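4. Comparison of gripper and camera configurations

4.1 Hardware

Two parallel grippers were compared on the same six-axis arm. The first, the Druletti, is a two-finger electric gripper supplied with rigid wedge-shaped fingers. The second, the Kumsa, has the same stroke but uses compliant fingers with a ribbed inner face. Both were mounted through a common adapter plate so that the distance from the wrist flange to the fingertip did not change between conditions. The arm, controller firmware and power supply were left as configured for the earlier work at the Briltthorpe laboratory.

Each gripper carried a small colour camera at the wrist, angled so that both fingertips remained in view at every opening width. A second camera was fixed above the work surface. The policy received images from the wrist camera alone, from the fixed camera alone, or from both, giving three camera conditions for each gripper. Calibration of the fixed camera was repeated whenever the gripper was changed. The wrist camera was checked against a printed target and adjusted only when the reprojection error exceeded the limit set in Section 3.

4.2 Task and protocol

The task was to reach for, grasp and set down a single item of tableware on a kitchen counter. Household tableware was selected over machined test blocks because the intended application of the Gesenport program is assistance in the home, where objects are seldom opaque or regular in outline. The object set included mugs, bowls, a sugar tin and footed glass cups. Decorative items were left on the counter during some trials to introduce clutter close to the object to be grasped.

Demonstrations were collected by teleoperation. A total of 1000 demonstrations was recorded and 5 were removed after review for dropped camera data, leaving 995 for training. The operators had between one and three years of experience with the arm and were given 16 practice trials with each gripper before recording began. Evaluation took place in February, with the order of conditions randomized for each object. A trial was scored as a success if the object was lifted clear of the counter and returned upright to the surface without contact with any other item.

4.3 Observations from the wrist camera

The wrist camera gave the most useful view during the final approach, when the fixed camera was often blocked by the arm. It was also the more demanding source of input. Objects close to the lens were rendered out of focus, and the policy had to locate a grasp from edges that were soft or incomplete. Transparent and translucent objects added to this difficulty, as did backgrounds with strong colour contrast. Figure 4 gives a representative view for a footed glass cup against a patterned wall, with flowers in the foreground as clutter.
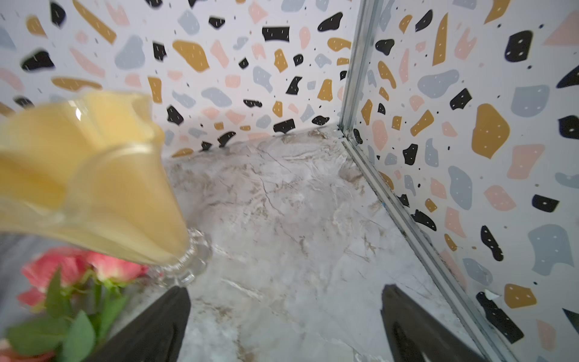
Figure 4. Wrist camera view with black wedge-shaped fingers. The footed glass cup, with pale yellow contents, is at left and out of focus. Pink roses are at lower left. The counter has a marble-effect surface and the walls carry a terrazzo-style pattern.

4.4 Discussion of failures

Failed trials were reviewed by two of the authors independently, and disagreements were settled by Ashwin Kamath, who had not taken part in data collection. Of the failures with glass objects, 23 were assigned to an error in the estimated position of the stem. In most of these the fingers closed too high, against the flare of the bowl, and the object slipped as the arm began to lift. The compliant fingers tolerated a small offset at this point, while the rigid fingers did not. The rigid fingers were, however, easier to place beside clutter, as their tips are narrower and do not spread under load.

Adding the fixed camera reduced errors in the early part of the reach but had little effect once the gripper was over the object. Changes to controller stiffness were tried in a short pilot and are not reported here, as the number of trials was too small to support a comparison. The settings used are listed in Appendix B.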